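About us

Hi, we're the Jesar Robot Club! We started in June with 2 arms, a borrowed room in the Ridura building and over 800 screws – and we still can't find half of them. Members take turns driving both arms and teaching them everyday household jobs, like working around a shelf. 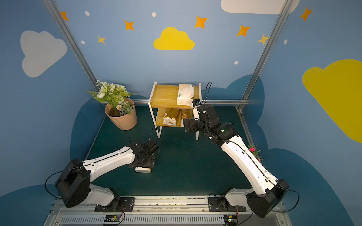
Julteletti wrote to us that one arm is plenty for beginners, and that learning both at once just gets people tangled up. Fair point! New members now get one arm for their first session, then both.

We practice with ordinary shopping, and soft packs are my favorite (they never sit the same way twice). Come try it at our open evening on 9th September, room 102.

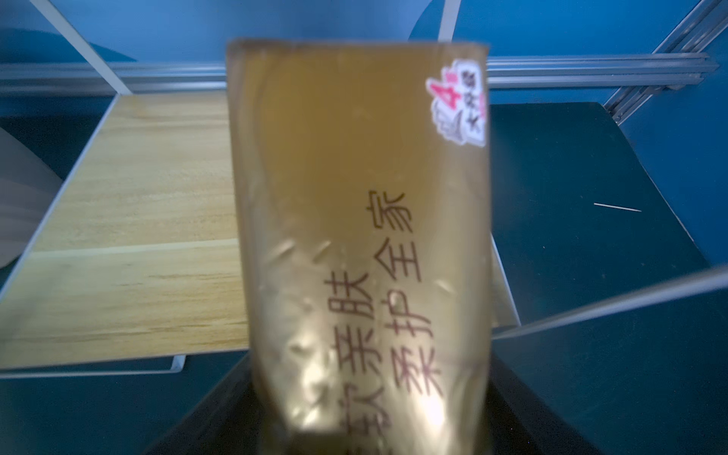 Gripper practice with a gold refill pouch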